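I got into regional economics by accident, which I suppose is how most people do it. My first proper job was at the development office in Sterville, answering letters about border crossings and lorry queues, and I had no idea what a customs union was (I looked it up on the bus, on my first morning!).

Four of us shared a room above a bakery. We were meant to be writing a report on small-town trade with Nomeseck, across the river, and we ended up with 86 pages and a row over the title that went on until June. I still have my copy somewhere, with coffee on the cover.
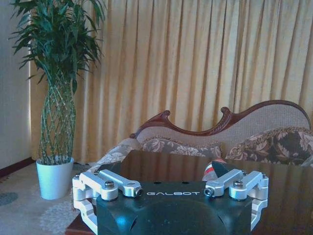

The bit I remember best is the market survey. We went round the stalls asking people where they bought their stock, and nearly everyone said "over there" and pointed at the bridge. Two governments had spent years arguing about that bridge -- who paints it, who pays for the lights -- and meanwhile the onions just went across it every morning.

I went back last month for a talk hosted by Zellon, the little policy outfit that took over our old rooms. There were 200 chairs and most of them were full, and the questions were much sharper than ours ever were. The bakery is still going too. I bought two cheese pastries and ate both on the train home.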